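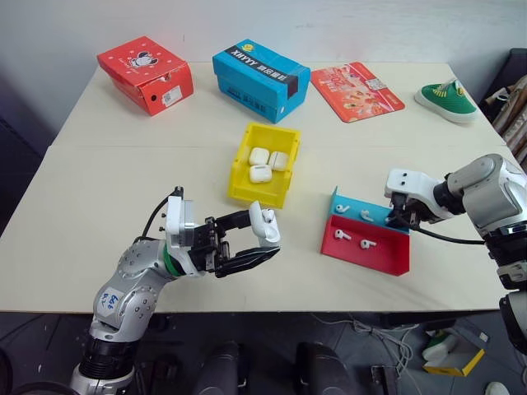 Home Products Newsroom Developers Careers Contact

Press release | Robot Software & Tools

4 min read

Nivau releases Ternent 3, planning software for robots that have to put small things into slightly larger things

Two-arm planner and grip monitor now available to all licensed customers; old configuration format retired, with condolences

Nivau today released Ternent 3, the third major version of its planning and control software for two-arm robots. The new version can plan both arms as a single motion, watches the grip during a task, and no longer requires a restart when somebody changes a tray.

Customers have asked for that last item since Ternent 1. The company thanks them for their patience and for the tone of most of their emails.

Ternent has always been good at moving large boxes from one place to another, a skill for which the market is well supplied. Version 3 was developed against a less flattering job: wireless earbuds and their charging cases. The parts are small, glossy and rounded on nearly every side. They reflect the ceiling lights straight back into a depth sensor, and they turn in the grip when squeezed a little too hard. The case also has a lid, which has opinions.

The development team ran 2,829 case-and-earbud trials over the course of the project. The first 327 were used mainly to establish that the previous planner should be replaced. Logs from the remaining trials ship with the release, including the ones the team would have preferred to lose.
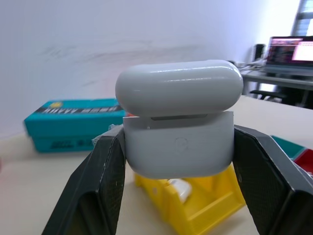 A charging case held upright between the gripper fingers, with the yellow holder below.

What is new in Ternent 3

Joint planning for two arms. Earlier versions planned one arm, froze the result, and asked the other arm to work around it, an arrangement familiar to anyone who has shared a kitchen. Ternent 3 plans both together. One arm can hold a case in place while the other reaches for an earbud, and if either is delayed the shared plan is updated in place.

Tahiri perception module. Tahiri replaces the old part finder. It combines head and wrist camera views and gives every pose estimate a confidence score that the planner can read. On shiny parts, where a highlight can pass for an edge, Tahiri can ask for a second look from another angle before committing. The old part finder was never uncertain about anything, and this was the main complaint about it.

Grip monitor. The monitor compares finger position with the expected width of the part and with the wrist view. When the two disagree, it can slow the arm, regrip or stop. Thresholds are set per part. The defaults are cautious, and users in a hurry will find them annoying.

Live tray editing. Trays, bins and holders can be moved, resized or swapped in the scene editor while the controller stays up. The arms hold position during the change and the planner checks the new layout before motion resumes.

Replay. Every run can be stepped through afterward with camera views, planned path and grip data on one timeline. Engineers who have been doing this with three windows and a stopwatch may now put down the stopwatch.

What is not new

Ternent 3 does not untangle cables. It does not plan for soft bags, and transparent film is still listed under known limitations, where it has lived since Ternent 1 and appears to be comfortable. The settings menu remains longer than it should be. A shorter one is planned.

Moving from Ternent 2

Ternent 2 task files open in version 3 without changes. Configuration files do not. The old format had grown to 347 separate parameters, two of which did the same thing and one of which did nothing at all, though several customers report having tuned it with good results. A converter is included. It lists every setting it drops and, where possible, says why.

Sites using Eltico, Nivau's simulation package, should update it first. Eltico will then run any Ternent 3 task against simulated arms and flag reach or collision problems before the real ones are powered on. Support hours have been extended until the end of August to help with upgrades.

Availability

Ternent 3 is available now to customers with a current license, at no added cost. Tahiri and the grip monitor are included. New licenses include Eltico and access to a library of 2,000 recorded grasps, sorted by part shape and by how badly they went.

A live online session for integrators takes place Tuesday at 10 a.m. The first half covers two-arm planning and the second half covers the converter. Registration is open through the customer portal.

About Nivau

Nivau makes planning, perception and simulation software for robots in light assembly and packing. Its products are Ternent, Tahiri and Eltico. The company does not make robots, and refers all questions about paint color to the people who do.

Media contact: Nivau press office, through the Newsroom page

Filed under: Product News, Motion Planning, Two-Arm Systems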